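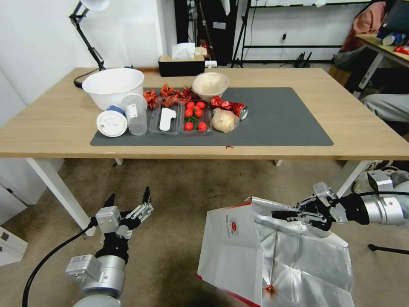

Two-arm cell at the Eneck bench, right gripper holding a paper bag by its top edge.

Nanalance TS-24 Table Safety Kit
Floor tape, signs, pendant stop, wall chart and logbook for two-arm table cells
Order code: TS-24
Price: £186 plus VAT
Page last checked: 15/08/2018

We sell this kit and we would still ask you to read the next few paragraphs before you buy it. A box of tape and signs doesn't make a robot cell safe. Plenty of suppliers print the word "compliant" on a carton and leave it at that. Compliant with what, and who checked? If there is no risk assessment for your own table, your own arms and your own gripper, do that first and come back.

We are just as wary of the word "collaborative". An arm may be sold as safe to work beside, but the arm is only part of the job. The fingers on the end and whatever they are holding count too, and so does the chair someone has pulled up to the next desk.

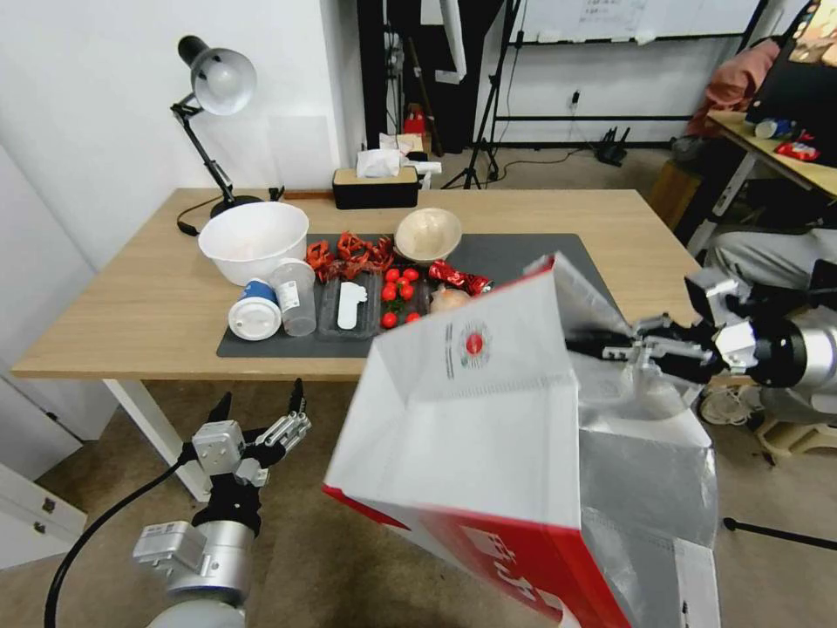 Bags are a good test of any written procedure. Paper sags, swings and hides what is behind it, and most of the rule sheets we get sent assume a neat solid block. Ask whoever wrote yours what the operator should do when a part is dropped. If the answer is "pick it up", ask what state the arms must be in first. Our wall chart has a line for this, and you fill it in yourself.

What you get
Floor marking tape, yellow and black, 24 m
Pendant stop with lead (Selletti pattern plug)
Wall chart, wipe clean, with blank lines for your own rules
Logbook, 148 pages
Two "Keep clear" signs

What you don't get
A certificate. Training. Any promise about stopping distance, which you must measure on your own machine.
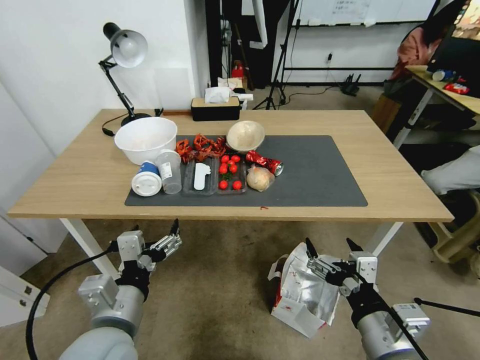

Both grippers open, with a crumpled bag on the carpet below the right one.

Fitting
Tape the line at the full reach of the arms with the longest gripper you own. Cables count as trip hazards and belong inside it. The pendant stop must be wired by a competent person and tested before each shift, with the result written in the log.

Will it fit older Figueiredo controllers? Some. Send us the plate details before ordering, as we don't take back opened stops.

Spare logbooks: order code 542.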